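January 22, 2023. Camera test for the gripper comparison, Buvora head camera against Ematari. The task is the desk drawer, done by hand first, so we have a reference for both grippers. 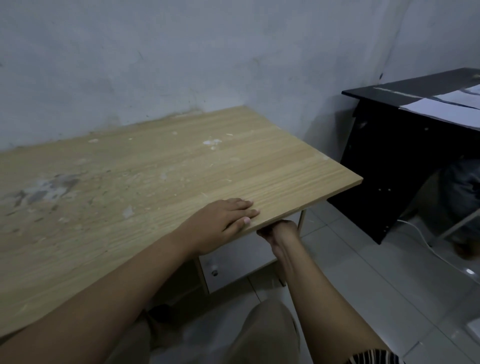 I set exposure to 30 and left it. The Ematari file has 3,257 frames, 173 of them blurred. Jurgita wants the wrist view also — I will add it after the arm is calibrated.

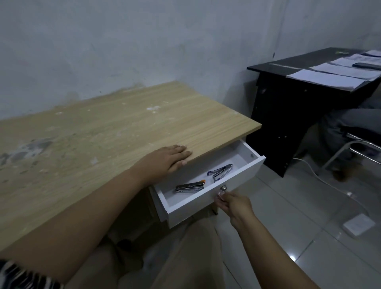

Drawer partly open, right hand on the knob, two staplers inside.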